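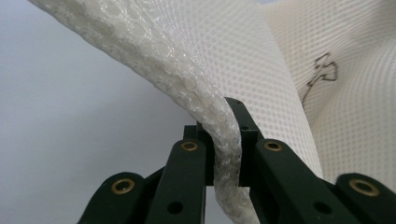 Attachment 1: white mesh, rolled edge and marker line

November
Posted by Arif Munasinghe, Rathnayake Soft Furnishings

Ticket: Muritz mesh, edge rolls up on itself
Status: open
Supplier: Noltance

Problem as first logged

The white Muritz mesh we bought for the Lotley window job will not keep a flat edge. Lay it out, turn your back, and the edge has started curling. Handle it a bit more and it twists into a thick rope like the one attached. The rest of the sheet behaves well enough. We have 300 yards of it on order and I would like to know what we are dealing with before the rest gets here.

Noltance support, reply one

They say the edge "relaxes" if the cloth is left unrolled overnight. I doubt it, but I did it. Left a 13 foot length on the big table with the lights off and nothing on top of it. At 8 in the morning the edge had rolled tighter than when I left.

Noltance support, reply two

Now they want to know if we washed it. No. They want to know if we stored it near a heater. Also no, and the storeroom is cold enough that people complain. They suggest a cool iron through a cotton cloth. I have ironed plenty of net in my life and I didn't expect much from this.

Result: flat for as long as the iron was on it, curling again by lunch. I also got a shiny patch on a scrap when I went up one setting, so please don't anyone "just turn it up a little."

What I think is going on

The edge is made tighter than the body of the cloth. Look at the attachment. The rolled part is lumpy and bunched and catches the light in little bubbles, while the open sheet next to it has the small regular net pattern you'd expect. Support says the two look different only because one is twisted up and you are seeing many layers at once. Could be. I'd believe it more readily if they had looked at a piece of their own stock before answering.

About the black line

Support asked about the thin black line on the right-hand fold and whether the cloth had been "damaged by marking." It's an outline for the leaf shapes, drawn on the mesh. A line of ink doesn't make an edge curl somewhere else. I tested this anyway so we can stop talking about it: one unmarked piece, same curl.

The line does wander, and I'll own that. Drawing on a net that won't stay put gives you a wobbly leaf. Any piece we cut from this will need to be traced again.

Tried so far

- Left flat overnight: no change
- Cool iron through cotton: came back by lunch
- Weights along the edge: holds while the weights are on, which is no use in a window
- Cutting the edge off, 2 inches in: best result yet. A slight curl came back after handling, nothing like the rope

Trimming works, more or less, but it costs us width on both sides and the panels were planned to the full width. Support calls this "an acceptable workaround." Acceptable to them, I'm sure - they aren't the ones short on cloth.

Still waiting on

A sample from a different batch. It was promised after my second message and has not shown up. If the new one lies flat I want this batch swapped. If it curls too, I'd like somebody to say so plainly and change the product sheet, which currently says "lies flat, easy to cut."

Please hold off cutting any more Muritz for Lotley until I update this.

Contact: workroom desk, Rathnayake Soft Furnishings | © Rathnayake Soft Furnishings | Back to top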